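三月
Areti Konstantinidis

Judthorpe 社区饮用水铅含量调查 中期进展报告

一、本期工作概况

本期完成了第一轮入户采样和实验室比对,第二轮采样尚在进行。项目覆盖 Judthorpe 老城区及 Nemside 河岸一带,目标户数 338 户,均为铅质或疑似铅质入户支管的住宅。抽样框由供水公司的管网台账与房屋建成年代交叉得出,台账缺失的路段以现场开挖记录补充。

采样采用首段水与冲洗后水配对的方法。首段水要求管内静置过夜,由住户在清晨用水前自行接取;冲洗后水由采样员在当日上午接取。样品加硝酸酸化后送 Raptis 实验室,以电感耦合等离子体质谱法测定总铅,同批测定铜、锌和铁。

二、数据质量

第一轮共出现两类问题。其一,部分住户未遵守静置时间要求,夜间有用水记录。此类样品保留数据,但在统计中单独标记,不参与首段水分布的估算。其二,有一批样品的现场空白检出铜,经核查,来源为采样瓶盖内衬。该批次已作废,瓶盖供应商已更换,Eftychia Balaskas 负责后续批次的空白复核。

平行样的相对偏差均在方案规定限值以内。实验室比对由 Cluvar 检测站承担,两家结果的差异主要出现在低浓度区间,与该站的定量下限较高有关,不影响超标判定。

三、初步结果

首段水铅浓度明显高于冲洗后水,差异集中在支管较长、水龙头使用频率低的住户。冲洗后仍偏高的住户多位于 Nemside 段,该段干管尚未投加正磷酸盐。浓度与房屋年代的相关性弱于预期,推测与历次局部换管有关。局部换管形成的铜铅接头可能引起电偶腐蚀,第二轮将增加分段连续采样予以核实。全部数值在第二轮完成前不对外公布。

四、材料与容器

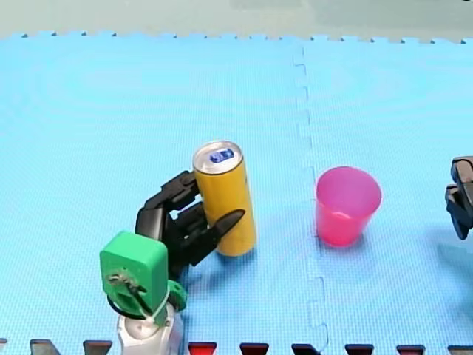

分段采样对容器的要求比首轮更严,瓶体材质、容积误差和密封方式都须写入作业规程。第一轮中有住户漏用配发的采样瓶,改以家中饮料容器盛水,这类样品一律不予受理。以常见的细长饮料罐为例,图中黄色罐体配银色铝制顶盖,属于金属容器,不在规程允许的材质之列,残留物和罐内壁涂层的影响也无法扣除。新版住户须知已写明只能使用配发的聚乙烯瓶,并附退瓶重采的联系方式。

五、经费与进度

本期支出主要为检测费和采样员交通费。瓶盖更换及作废批次重测产生额外费用约 3000 欧元,拟从不可预见费中列支,总预算不变。分段采样需增购聚乙烯瓶 2000 只,已完成询价,尚未签约。

第二轮入户进度较计划滞后 4 周,原因是 Nemside 段道路施工期间停水,恢复供水后须等待水质稳定方可采样。数据分析与第二轮采样并行安排,最终报告的提交时间暂不调整。

六、需资助方确认的事项

请确认不可预见费的列支方式,以及分段采样户的抽取名单。名单确认后即可签订采样瓶采购合同。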